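The Scarf That Became a Tablecloth

I bought the scarf in April at Mahuika, a little import shop that has since moved two streets over, and I wore it exactly once. It was too big for me! I looked like I'd been rolled up in somebody's curtains. So it went in the drawer with the other good intentions until I needed something for the table and didn't feel like ironing linen.

Well, I'm hooked. Paisley on a wooden table is a wonderful thing. All that mustard and rust and brown hides crumbs better than anything I own, and if you leave a strip of bare wood showing on each side it looks relaxed – like you threw it there on your way to the stove (I did not, I fussed with it for 20 minutes).
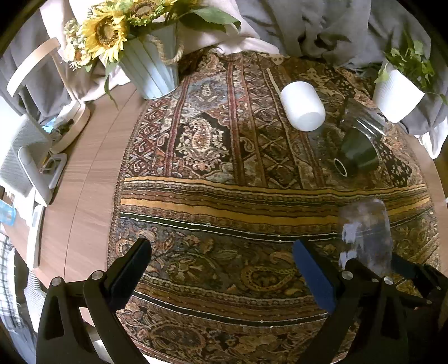

Flowers were the next question. With this much pattern going on, I wanted something plain to hold them, and a metal bucket with a rope handle does the job nicely. I used to be a snob about fake sunflowers. Then I spent a summer buying real ones every 7 days and watching them flop, and I got over it. Stick in some small pale blossoms and a few big leaves, and push the bucket toward a corner so people can see each other while they eat.

Keep the dishes simple too. Plain white cups look great against a busy cloth, and you can pick them up at any yard sale.

One warning about washing: cold water, by hand, and hang it in the shade. My first try at this was a thrifted shawl that went through the machine at 30 minutes on warm, and it's now a very pretty place mat.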